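Tollalell Resale Prices

A table of asking prices for used office computers, collected by Ulises Sepúlveda from public listings through June 2024. One row per listing, 3000 rows in all.

What the prices mean

Less than you'd hope. These are asking prices. I have no idea what anyone paid, and sellers who want 500 for an old tower tend to leave the ad up for months, so the high end is overcounted. Don't quote the average at me.

Columns

price: as typed by the seller
condition: the seller's opinion, so treat it as noise
parts_only: yes, no or blank

Known problems

Duplicates. Facundo Bravo removed 400 reposts by hand. I doubt he caught them all.

"Tested" shows up in a lot of ads. Few say what the test was.

Inside views are rare in the ads, and a green motherboard in a desktop tower tells you little about whether it boots. 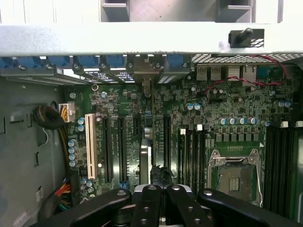

License

Free to use. Please don't build a pricing tool on it.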